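3.2 Wear on the felt

We grew rather fond of the tennis balls over the course of the study, and we looked at each of them closely, as anyone would who has to sort 22 of them by hand. Following Camargo and Rangel, we graded the nap by eye, paying most attention to the fibers standing up along the outline and to the felt on either side of the seam (Figure 4).

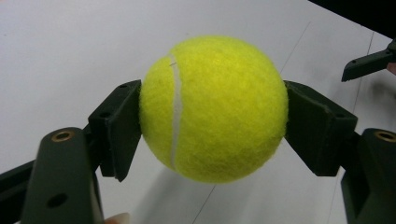

Figure 4. Raised fibers on the felt and beside the white seam.

3.3 The floor

Players at the Musside hall like to say that it is the floor that ages a ball, and we took them at their word and gave the tiles a section of their own. They are a pale gray-white, and every ball in the set was rolled across them 800 times.

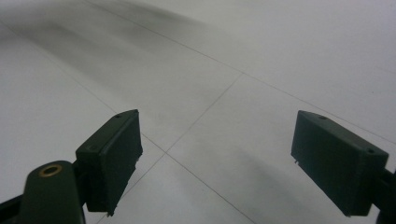

We swept between rounds, a pleasant enough chore in December, and kept the sweepings in paper envelopes so that the shed fiber could be weighed later on.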